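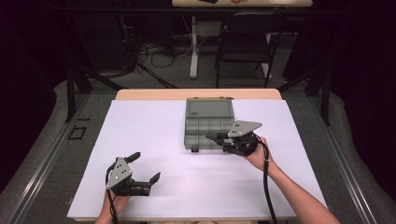
Handuna is putting its small-parts sorting evenings back on the calendar, with the first one set for 10 April 2025. The repair workshop ran the sessions until last August, when the room was needed for storage.

The format has not changed much. People bring in the jars, tins and drawers of screws, beads, fuses or fishing tackle they have been meaning to go through, and spend 2 hours getting them into divided boxes. Places are limited to 13 per evening, and the fee is $5, or $10 with a box to take home.

Fiona Cowie, who organizes the evenings, said most of the questions she gets are about what kind of box to buy. She tells people to start with a plain gray plastic organizer with a hinged lid and a grid of small compartments, and to leave it empty until everything has been spread out on the table.

"If you fill it as you go, you run out of sections before you get to the good stuff," Cowie said. "Sort first, then decide what gets a compartment."

Tables will be covered in white again this season - small dark screws are a lot easier to find on a white surface than on wood. Holger Bråten, who leads the sewing group, asked for the same setup for his own members after losing a set of machine needles last year.

Bråten's advice is to open the lid all the way and lay it flat behind the tray before starting, so it can't drop shut on a half-filled row. He also suggests closing both latches before picking up a full box, even to move it across the table.

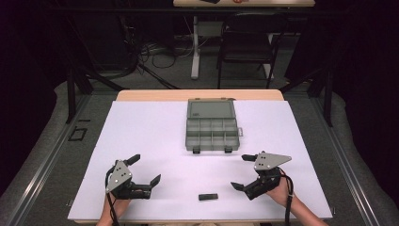

How to sign up

Names are being taken at the Handuna front desk and at the Pavenen hardware store. Anyone bringing more than one drawer of parts should mention it when signing up so that a full table can be set aside. Labels and pens are provided. Batteries and paint are not accepted.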